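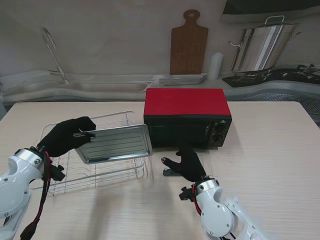

Keeping Baking Sheets Flat and Clean

By Gudrun Solberg
3 Apr 2020

Let a hot sheet cool on the stove before it goes near water. Cold water on hot metal is what makes thin pans twist.

For burned-on grease, spread a paste of baking soda and water, leave it overnight and wipe it off in the morning. Skip steel wool - it leaves scratches that hold grease.

Stand sheets on edge to drain.
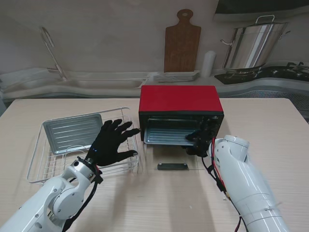 Ribbed tray on the rack of a toaster oven, door down.

Last updated: July

Related tips
Sharpening Kitchen Scissors
Getting Onion Smell Off a Board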